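How to Budget Consumables for a Suturing Robot Bench

Guides > Planning and Purchasing > Bench Setup

Applies to two-arm benches running interrupted stitches on synthetic tissue pads. Work through the steps before you send a purchase request. The arms are a one-time line. Pads, needles and thread are not.

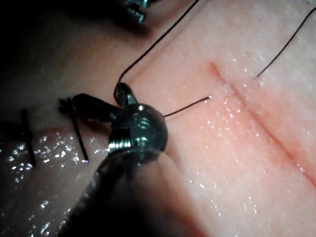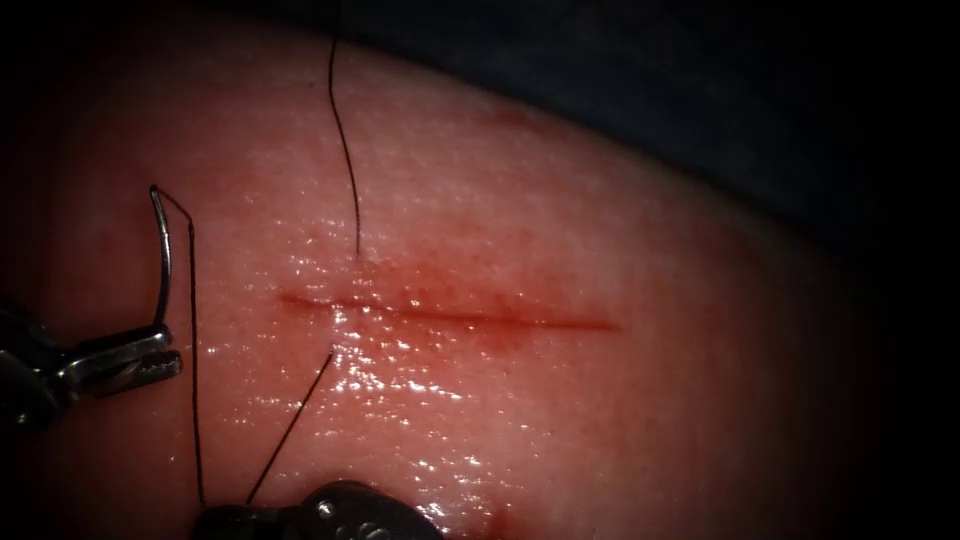 Step 1. Set the unit of work. Budget by the stitch, then convert to pads. A quote from Cornereo or Dalgleish will list pads by the case, and case price says little until you know how many stitches each pad will take. Count failed passes as used pad area. Thread goes faster than most first budgets allow: each interrupted stitch is tied and trimmed separately, and the loop running down to the serrated jaw in the first picture is working length that has to be paid for along with the short piece left in the pad.

Step 2. Fill in the base quantities. For one quarter on one bench we plan:
Tissue pads: 58
Needles with attached suture: 268
Spare needle drivers: 2

Step 3. Treat instruments as wear parts. Ask the vendor for rated uses per instrument and what resets the counter. Skinach and Trandik quote this differently, so convert both to cost per stitch before comparing.

Step 4. Add the wrist camera. Enter lens covers and one spare cable as separate lines. Do not bury them under "misc."

Step 5. Check lead times. Orders for the next quarter should be in by March if your fiscal year closes in June.

See also: Storage and Shelf Life of Pads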